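How to Oil a Cutting Board

Emora Kitchen Notes > Care and Cleaning

A board that looks dull or feels rough is usually short on oil. The job takes a few minutes of work and one night of waiting.

You will need food-grade mineral oil, a lint-free cloth, fine sandpaper and a clean towel. A 235 ml bottle lasts most households a year or more. Do not use olive or sunflower oil. They go rancid.

Step 1. Wash the board with warm water and a little dish soap. Rinse both sides, wipe it down and stand it on its edge until it is fully dry. Overnight is best.

Step 2. If the surface feels fuzzy, sand lightly along the grain and wipe off the dust.

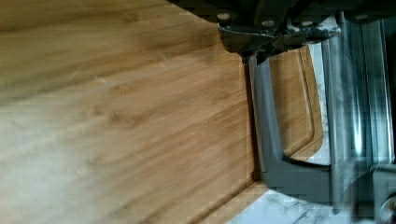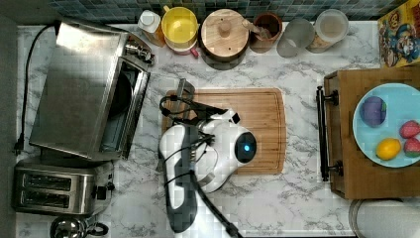
Step 3. Pour a small pool of oil in the middle and spread it with the cloth. Cover the face, the back and all the edges. End grain drinks more than you expect, so go over it twice.

Step 4. Leave the board for at least 2 hours, then wipe off whatever is still sitting on top. If it feels sticky the next morning, buff it again with a dry towel.

Repeat once a month, or more often in winter when the heat is on. New boards need it weekly for the first month.

Never soak a board or put it in the dishwasher. For onion smell, rub with coarse salt and half a lemon, rinse, and let it dry before you oil again.

Next: Sharpening a Paring Knife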